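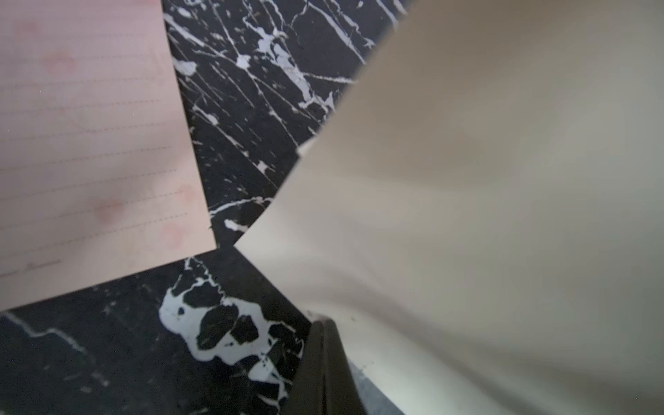
双臂桌面作业规范是为两台机械臂共用一张台面的场合制定的一套操作与记录要求,适用于纸张、信封、纸袋等薄软物件的抓取、移动和整理。规范最初由纳瓦拉特南(Navaratnam)实验室编写,供内部操作员使用,后经曼丁(Mendine)公司修订,增加了台面布置和腕部相机两部分。现行文本共321条,其中多数为检查项目,每年12月复核一次。

适用范围

规范所称“双臂工位”,指两台机械臂固定在同一框架前缘、工作区域相互重叠的装置。单臂工位、移动底盘以及人与机械臂同时在台面上作业的情形不在适用范围之内。框架一般采用铝型材,围板可以贴墙纸或其他饰面。规范对饰面图案不作限制,但要求同一批记录期间不得更换,以免固定相机的背景前后不一致。

台面布置

台面物件分为作业物件和陈设物件两类。作业物件是任务中需要移动的东西,陈设物件是留在台面上、任务中不应碰到的东西,例如盆栽。小型工具和玩具可以归入任一类,须在任务单上写明。

作业物件允许部分重叠,封口可以打开或折起。规范不要求将纸件排列整齐,只要求每次开始前改变其位置和角度。颜色与台面接近的纸件应单独登记。
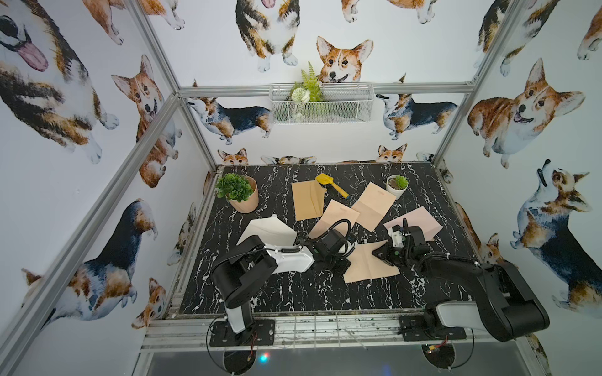
双臂工位的台面,散放有信封和纸袋,后侧为盆栽与黄色玩具铲。

深色带纹理的台面容易与物件阴影混淆,反光也较强。使用此类台面时,操作员应在任务单上注明材质外观,并在照明改变后重新检查曝光。

共用区域

两臂都能到达的区域称为共用区域。规范规定,任务开始前应指定一侧为主臂。主臂在共用区域内动作时,另一侧可以停留,也可以协助固定纸件,但不得从主臂上方或下方穿过。两侧夹爪同时靠近同一纸件时,应降低速度,间距由任务单给出,默认下限为60毫米。

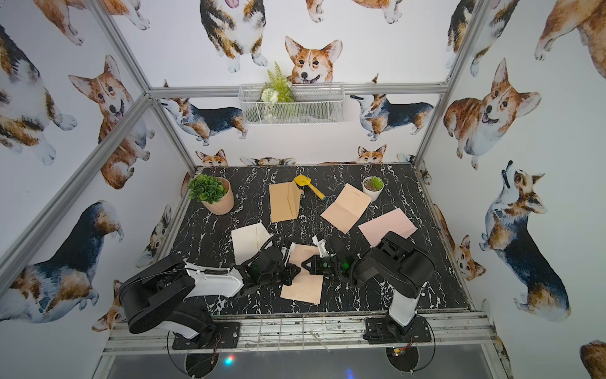
需要两侧夹爪共同夹持时,间距下限可以暂时解除,解除和恢复都要写入记录。早期版本曾要求在解除前暂停2秒,布罗勒(Broller)工坊的操作员认为这一做法打断了连续动作,修订后改为由任务单决定。

线缆与底座

腕部和前臂的线缆应留有余量,弯曲后不得垂到台面物件上。底座安装板的螺栓在每班开始前检查,前横梁下方的电路板和导线应避开操作员的手部活动范围。发现护套磨损时,该工位停用,直至更换完毕。

相机

工位至少配备一台固定相机,腕部相机按任务需要加装。腕部相机离夹爪很近,夹爪外壳常占去较大画面并且失焦,规范将这种情况视为正常,不作为剔除理由。固定相机在一批记录中不得移动。镜头清洁、支架紧固和时间同步各有单独的检查表。 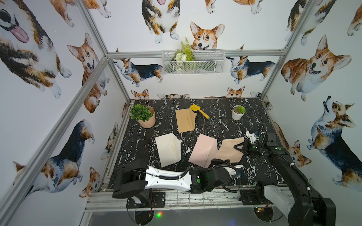 记录与剔除

每次作业保留一份记录,内容包括任务单编号、主臂、作业物件清单、开始和结束状态以及操作员签名。出现下列情况之一的,记录应予剔除:

陈设物件被碰倒或移位;
纸件撕裂,而任务本身不包含撕开动作;
任一相机中断;
操作员在作业途中将手伸入围板之内。

纸件出现折痕不属于剔除条件,但折痕明显的信封应在下一次作业前更换或重新登记。被剔除的记录仍须保存,并标明原因。

修订情况

第2版由埃卡猜·端乔(Ekkachai Duangkaew)主持修订,9月28日生效。这一版合并了原有的两份线缆检查表,删去了关于台面必须为单色的要求,并首次对共用区域作出定义。皮莱蒂(Pilletti)培训中心将其用作新操作员的考核依据,考核分为笔试和上机两部分。

相关条目

机械臂末端执行器;遥操作;铝型材框架;柔性物体抓取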